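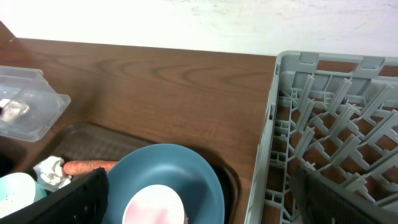

Grundix Dish Rack, light gray plastic
Item 499-31
In stock

The maker, Dedisico, calls this a "complete drying system." It's a dish rack. We've had one on the table in the shop kitchen since February and have a few thoughts before you order.

The angled tines hold dinner plates well. Deep bowls are another story - they tip and lean on whatever is next to them. The base is an open grid, so water goes straight through to whatever you've set it on. No tray is included, and on a wood tabletop you will want one. Gurik makes one that fits, sold separately, of course.

The box says it holds 11 place settings. We never got close, and that was without pans.

Cleaning: all those small openings in the sides collect gunk. Use an old toothbrush.

Color: light gray only. The white listed in the Insaurralde catalog has never reached us.

Returns accepted unused, in the original box.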